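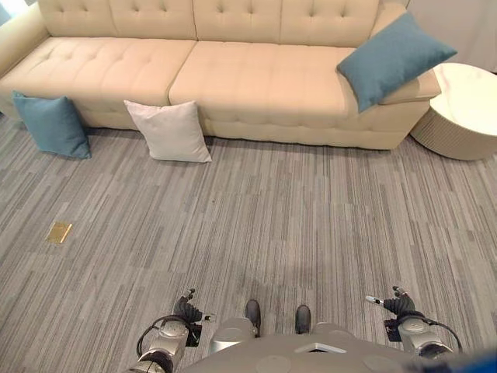
Head cam, start pose for the cushion reset. Two on the floor, one on the sofa, both hands empty.

Search tickets Go
Home Queue Cells Spares Wiki Log out
4 min read

Ticket 871 — lounge cell, Toddale — left arm stops short on floor pickups
Opened by: Lihua Du
Assigned: Jianhua Yuan
September 2023
Status: open, waiting on part

Lihua: Left arm faults on the way down to the teal cushion by the sofa front. Not every time. Gets to just over the carpet then holds, error 74, wrist torque limit. Right arm does the off-white one fine. Teal one up on the seat also fine, either arm. So only left, only low down. Restarted twice, same.

Jianhua: Error 74 on this unit is usually one of
— cable snagging
— wrist zero drifted
— somebody changed the payload setting
Which software build? And has anyone touched the left hand lately.

Lihua: Build same as last week. Hand was off on Tuesday for new fingertip, Pichit did it. Payload not touched as far as I know.

Jianhua: OK start with the cable. Arms forward, hands open, power on but motion disabled. Look at the loop on the outside of the left joint housing. Should have enough slack to turn the wrist fully both ways without going tight.

Lihua: Looks ok from above. From the side it is tighter than the right one. Can get one finger under it at full turn, right side I can get my hand through.

Jianhua: That's too tight. Pichit did the clip go back in the same hole after the fingertip job?

Pichit Thepsuriya: Went back in the lower hole I think. Upper one had a cracked edge. Didnt write it down, sorry.

Jianhua: Lower hole shortens the loop. Fine at seat height, pulls when the arm reaches to the floor. Move it back to the upper one for now with a soft tie, not a hard one. Then rerun zero on left wrist only. Don't do both arms or we lose the right side values which are good.

Lihua: Done. Clip up, tie on, zero rerun. Offset was off by a bit, saved the new one. Running the 500 cycle floor test on the teal cushion now.

Lihua: Stopped at 11. Same error. But diferent place — higher up now, before it gets near the cushion.

Jianhua: Higher up is odd. Send the torque plot?

Lihua: Attached to the shared folder, left wrist, last three runs.

Jianhua: Spike is right at the turn-in, same angle every run. Thats not the cable any more, too clean. Check the payload page anyway.

Lihua: Left hand payload shows 0. Right shows the normal value.

Jianhua: There you go. Zero routine clears it if you say yes to the second prompt. Copy the right side value across, same hands both sides. Save, power cycle at the base, not from the tablet.

Lihua: Copied, saved, power cycled. Restarting test.

Yaqin Meng: While you're in there can someone check the start pose. I want the base square to the sofa and far enough right that the left arm isn't working at full stretch. Last week it was parked wherever. Also leave the side table where it is, it's in the map now.

Lihua: Base re-parked to the tape marks. Table not moved.

Yaqin: And the small gold thing on the carpet, left side. Card or plate or something. Is that meant to be there?

Lihua: Not on the layout sheet. Will ask Jinlong.

Jinlong Deng: Not mine. Pick it up before you run anything with the base moving, the front sensor doesn't like shiny stuff on that carpet. We had stops from foil in December. Put it in the tray by the door with a note.

Lihua: OK will lift it between runs.

Lihua: Floor test finished, 500 of 500, no error 74. Wrist a bit warm, normal warm. Off-white cushion with the right arm also ok after.

Jianhua: Good. Leave open though. Soft tie is not a fix, the upper clip hole needs the new bracket. Pichit please order from Mühlbauer, left side, same as the one on the Pledholm unit. Order two.

Pichit: Ordered two. No date from them yet.

Jianhua: Until it comes
— check tie before first run each day
— no fingertip changes on left without telling me
— at the second prompt in wrist zero say NO
— if 74 comes back, stop and save the plot first, dont restart

Yaqin: Can we get that prompt line on the wiki? Vedamwood will hit the same thing, they zero theirs every Monday.

Jianhua: Yes, will add today. Page is "Wrist zero, single arm".

Lihua: Tie checked, ok. Slack same as right side now. Cushions put back to start positions for the late shift.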